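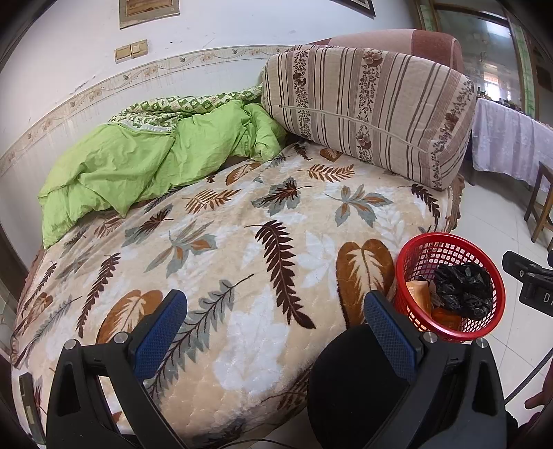 Fig. 1. Hand-held gripper at the bedside, fingers open, before a bedding run.

Coltero Workshop Notes, Handout 3: Setting Up and Looking After the Hand-Held Gripper
Reading time: 3 min

Last session we took the finger linkage apart, so today is the fun part: getting the tool ready for a real room and keeping it healthy. I love this unit because you can feel every adjustment in your own hand. Tighten a screw a quarter turn too far and the squeeze goes stiff right away!

Start with the fingers. Spread them all the way and look at the tips. Each one has a blue textured mesh pad (easy to find in Fig. 1), and the pads do nearly all of the gripping, so they get nearly all of the care. Wipe them with a barely damp cloth and let them air dry. Plush blankets are wonderful practice material, big and soft and full of folds, but they shed. Lint packs into the mesh and the grip goes slick. A soft toothbrush gets it out. Please don't use a pin, we lost a good pad that way in June.

Next, the screws. The silver heads are on the fingers and on the outer bracket. Check them by hand with the short driver, fingers open, then close the tool slowly and check again. If a head turns without any resistance, take it out, clean the thread, put it back. Snug is enough.

Now squeeze and release 7 times, slowly, while watching the gap between the pads. Both fingers should travel together. If one lags, go back to the Handout 2 diagram and look at the pivot on that side before you touch anything else (nine times out of ten people start adjusting the wrong side).

Cable. Let it hang in a loose curve and run it away from the fingers. Pull it tight and it tugs on the connector each time you turn your wrist; leave too much and it catches on a chair leg or the corner of a basket. Open the tool fully, turn it left and right, and watch where the cable goes.

Camera check. Hold the tool the way you will hold it during the run and look at the preview. You want both pads in view at full spread, with plenty of bed beyond them. Patterned bedding is great for this: on a blanket with large leaves and fern fronds you can tell at a glance if the focus is off, because the leaf edges go soft. Keep your own fingertips back from the lens side. They creep in at the corner more easily than you'd think.

Service intervals for the Flidton units:
Pads: brush after every session, replace at about 3,000 closes
Screws: check before every session
Pivots: one small drop of light oil every 400 closes, wipe off the extra
Cable: look over the full length weekly

Write your close count on the log sheet when you finish. Bring the sheet next time, we'll plot pad wear for the whole group and I can't wait to see it.

Comments (3)

fernhill: Toothbrush trick worked great, my pads look new.

bo_t: Does the oil interval change if we only do pillows?
Reply from instructor: Keep it the same, the pivots don't care what you're holding.

mk77: My left finger was lagging and it was the pivot. Thank you!!

Related
Handout 2: Finger Linkage, Step by Step
Handout 4: Folding Runs on Soft Bedding
Reading a Kapoor Wear Plot
Fisau Bench: Swapping a Connector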